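温浴施設Hokeck運営協議会 議事録(5月定例会)

開会 午後2時
場所 Hokeck本館2階 会議室
出席者 Amna Paracha(議長)、Wichai Khamphan、Gun-woo Shim、Lertchai Rungrueang、Jamie Bickerstaff(書記)
欠席者 なし

1.前回議事録の承認
議長より前回議事録の確認が求められ、貸切風呂の利用区分に関する記述のうち「夜間」を「夕刻以降」と改めたうえで、全員一致で承認された。

2.4月の利用状況について
Khamphan委員より報告があった。4月の貸切風呂の利用は462組、うち屋外の貸切風呂「Vilus」が236組であった。屋外風呂の利用は夕刻以降に集中しており、午前の枠には空きが目立つ。岩盤浴室「Huanca」については、床面の補修に伴う休止期間があったため、前月との比較は行わないこととした。
Rungrueang委員より、午前の枠の空きは料金の問題か周知の問題かとの質問があった。Khamphan委員は、受付での聞き取りでは午前枠の存在を知らない利用者が多かったと回答した。予約画面の初期表示を午前からに改める案が出され、事務局にて費用を確認することとなった。

3.貸切風呂の取消規定の見直し
議長より、同伴者の急な都合による人数変更の取扱いについて提案理由の説明があった。現行規定では、二名で予約した貸切風呂を当日一名で利用する場合も二名分の料金を収受している。これに対し、利用者から意見が寄せられている。
Shim委員は、貸切である以上、人数にかかわらず浴室を占有することに変わりはなく、基本料金は据え置くべきであると述べた。一方、タオルおよび館内着にかかる分については、使用がない場合に返金することが妥当であるとの意見を付した。
Rungrueang委員は、返金処理により受付が混雑することを懸念し、返金に代えて次回利用券を交付する方法を提案した。議長は、遠方からの利用者にとって次回利用券は実益に乏しいと指摘し、返金と利用券の選択制とする修正案を示した。
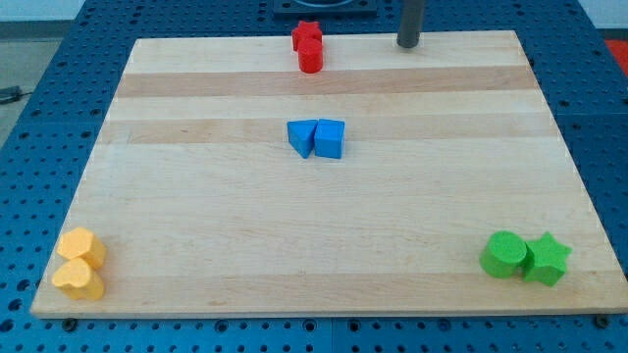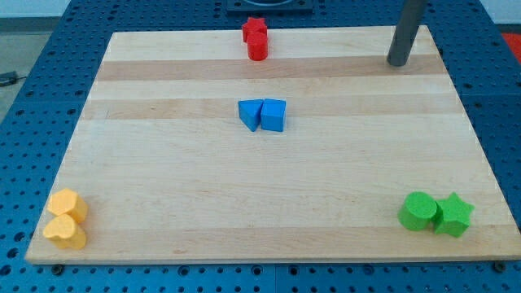 Shim委員からは、選択制とするのであれば受付で説明する文言を統一しなければならず、担当者によって案内が異なる事態は避けられたい、との発言があった。あわせて、サウナと水風呂の付いた区画については、水風呂を利用しなかったことを理由とする減額は行わない旨を規定に明記するよう求めた。
議長はこれを容れ、次のとおり採決した。
(1)貸切風呂の基本料金は、当日の人数変更にかかわらず据え置く。
(2)タオルおよび館内着にかかる分は、返金または次回利用券の交付とし、利用者の選択による。
(3)付帯設備の一部を利用しなかった場合の減額は行わない。
賛成4、反対1(Rungrueang委員)により可決。施行は7月からとし、6月中に館内および予約画面において告知する。
Rungrueang委員より、反対の理由は選択制による受付業務の負担増であり、基本料金の据え置きには賛成である旨を議事録に残すよう求めがあり、了承された。

4.屋外風呂の温度管理について
Bickerstaff委員より報告があった。外気温の低い日の夕刻に、Vilusの湯がぬるいとの申し出が3件あった。いずれも清掃後の湯張りから利用開始までの時間が短い枠で生じている。清掃の手順を変更せずに対応するには、枠の間隔を広げるか、加温装置の設定を改めるかのいずれかとなる。
Khamphan委員は、枠の間隔を広げれば夕刻以降の受入れ組数が減少するため、まずは加温装置の設定変更を試みるべきであるとした。Shim委員より、設定変更後は利用開始前の湯温を毎回記録し、次回の定例会に提出されたいとの要望があった。異議なく了承。
なお、装置の点検は、保守を委託しているJetamstead社に依頼する。日程は事務局が調整のうえ、各委員に連絡する。

5.備品の更新について
事務局より、館内着320着の更新について見積りを取得中である旨の報告があった。現行品は帯の縫い目のほつれが多く、補修では追いつかない状況にある。議長より、色は現行と同系統とし、寸法の区分を一つ増やすことを検討するよう指示があった。
脱衣所の鍵付き棚については、番号札の摩耗が進んだ箇所から順次取り替える。予算は既定の修繕費の範囲内とする。

6.その他
(1)休憩室での通話に関する掲示について、文字が小さいとの指摘があり、作り直すこととした。
(2)シャトルバスの最終便と貸切風呂の最終枠の終了時刻が近接している件は、資料が整っていないため継続審議とした。
(3)夏季の営業時間は前年と同様とする。

次回の定例会は6月に開催する。議題の追加を希望する委員は、事前に書記まで書面で申し出ること。

閉会 午後4時10分
議事録作成 Jamie Bickerstaff
議事録確認 Amna Paracha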